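Contents cover when you've got a lodger, and does "accidental damage" mean anything at all?

Posted by Misaki Sugiyama, Feb 21, 2026

Hello all, I've read back through the old threads and can't find quite my situation, so bear with me. I own a small terraced house in Mutlow and last July I took in a lodger for the spare room. Lovely tenant, no complaints there. I did ring my insurer at the time (or I'm fairly sure I did, more on that in a minute) and was told it would be "noted". My buildings and contents are both with Olus, and I've been with them 8 years without ever claiming for so much as a teaspoon.

Anyway, a few weeks back the flexible hose under the bathroom basin split while we were both out. It came through the ceiling into my bedroom and ruined the mattress, the carpet and a good bit of the bedding, plus a laptop I'd stupidly left on the floor. I turned the water off, took loads of photos, and rang the claims line that evening.

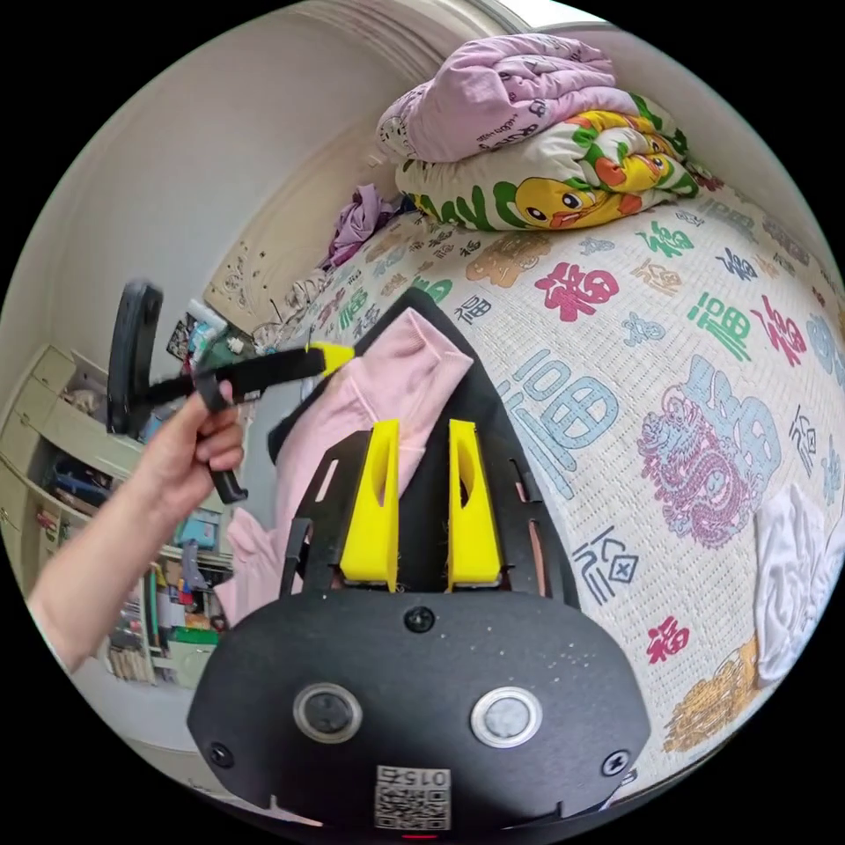 The chap on the phone was perfectly nice and said escape of water was covered, excess to pay, all fine. Then a letter came saying they want to "review the occupancy details" before going any further, and that the laptop would be looked at separately under accidental damage, which I may or may not have. My schedule has a little tick next to it for buildings and nothing next to it for contents. But surely the laptop was wrecked by the water, so it's the same event as the mattress? I didn't drop it!

The other thing is the lodger. I can't find anything in writing from last summer to show that I told them. I've got the phone bill with the call on it, 66 minutes (most of that was the hold music), but no email and no letter, and the renewal papers still say one adult in the house. I did skim those when they came. I know, I know.

So do I wait for them to finish their review, or should I be sending things in? And can I chuck the mattress yet? It's starting to smell and it's taking up half the landing.

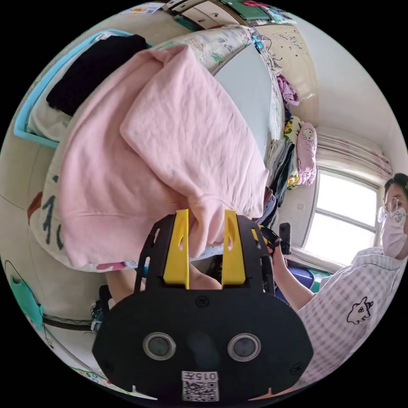

Drikholm: Don't chuck the mattress until they've said in writing that you can. If it really is getting nasty, email them, say it's a health problem, attach your photos and ask for permission to dispose of it by a certain date. I'd cut a square off the mattress and the carpet and keep those in a bag in the shed. I had a carpet turned down to a much lower amount after I'd let the fitters take the old one away, and I had no comeback at all.

On the laptop, I think you're right and the letter is a bit muddled. Escape of water is normally one of the listed events in a contents policy, and things damaged by it come under that heading. Accidental damage is the optional extra for red wine on the sofa and so on. Look in the booklet (the long one, not the schedule) for the list of what's insured and see whether it leaves out computers or anything portable. If it doesn't, write back quoting the page and ask them which wording they're relying on. Keep it short and polite.

As for the lodger, ask for a copy of the call. You can make a subject access request, it's free, and they should normally reply within a month. Give them the date and time off your phone bill. They may not have kept the recording but there's usually a note on the file. And don't guess at what was said, just tell them what you remember and say that you're not certain of the rest.

Uchida: mine paid out with a lodger no problem, but it was a different company so who knows. Did have to wait ages. Also your lodger's own stuff won't be on your policy, so if any of that got wet it's down to them.

Misaki Sugiyama: Thank you both, that's so helpful! Booklet found (it was in the drawer with the takeaway menus) and escape of water has its own section, number 4, with no mention of computers being left out that I can see. The lodger's room stayed dry, thank goodness. I'll put in for the call recording tonight and email about the mattress. If they say no to the whole lot, is it a complaint first or straight to the ombudsman?

Drikholm: Complaint first, to Olus, in writing. They get eight weeks to give you a final answer, and you can go to the ombudsman after that or as soon as you've had their final letter, if it comes sooner. Put the dates in your diary.

Contact the moderators | Copyright of posts remains with their authors | Back to top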